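How to Wash and Touch Up Painted Walls Before You Decide to Repaint

I love a freshly painted room as much as anyone, but I love skipping the painting even more! Most walls that look tired are mainly dirty, and a slow Sunday with a bucket will bring back far more of them than you'd expect. I did our whole downstairs hall this way last September, 400 square feet of it, and the paint I'd already picked out is still sitting unopened in the garage.

What you need

Two buckets, a couple of soft sponges (the yellow kind without a scrubby side), a microfiber cloth, mild dish soap, baking soda, an old sheet for the floor and a dry dust mop. For touch-ups, get a small foam roller and whatever is left of the original paint.

Step 1: Look at the wall from the side

Turn off the ceiling light and hold a lamp close to the wall so the light rakes across it. You'll spot things you walk past every day. My neighbor Milagros Figueroa puts a bit of painter's tape beside each mark as she goes, and I've stolen that from her completely.

Soft, brownish smudges with no clear outline are the ones I'd tape first, as they're easy to lose once the lamp moves.
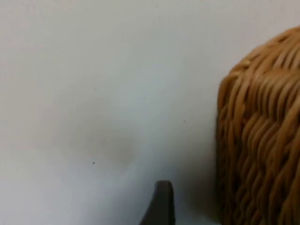
Step 2: Dust first, always

Run the dry mop from the ceiling down to the baseboard in overlapping strokes. Get the corners and the tops of the door trim too. If you skip this and go straight to water, the dust turns to gray paste and you'll be chasing streaks all afternoon.

Walls pick up tiny dark specks as well, and they don't all come from the same place. Loose dust comes off with the mop. Fly spots need a damp sponge and a little patience. Some turn out to be grit that dried into the paint, and those will stay put whatever you do, so don't scrub a shiny patch into the wall trying to get them. 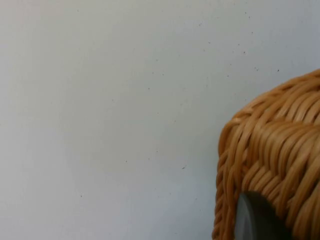

Once you've been over everything dry, shake the mop head outside and do a second quick pass. It takes two minutes and your rinse water will stay clean so much longer.

Step 3: Test a hidden spot

Behind a door or a sofa is perfect. Dab on soapy water, wait a minute, wipe, and check the sponge. If color comes off, your paint is probably a flat finish and you should stick to plain water and a very light hand. Eggshell and satin can take more.

Step 4: Wash

Put a teaspoon of dish soap in a bucket of warm water and fill the other one with plain water. Wring the sponge until it barely drips. Start at the bottom and work up! It sounds backward, but dirty drips running down a dry wall leave tracks that are a pain to get out, and on a damp wall they just wipe away. Rinse each section before moving on and pat it with the cloth.

Keep well clear of outlets and switches. I wipe those plates with a cloth that's only slightly damp.

Step 5: Treat what's left

For scuffs and greasy marks, mix baking soda with enough water to make a thin paste and rub it on with a fingertip in small circles. Rinse well. If a brown mark comes back in a day or two, stop cleaning and find out if there's a leak behind it.

Step 6: Touch up

Let the wall dry overnight. Stir the paint properly (longer than you think), load the foam roller lightly and feather out past the edge of the spot. A brush leaves a different texture and you'll see it from across the room. Old paint can dry a shade off, so do one small spot first and look at it in the morning light before you commit.

Still blotchy? Try painting just that one wall from corner to corner. It's a lot less work than the full room, and the change of angle at the corners hides small differences beautifully.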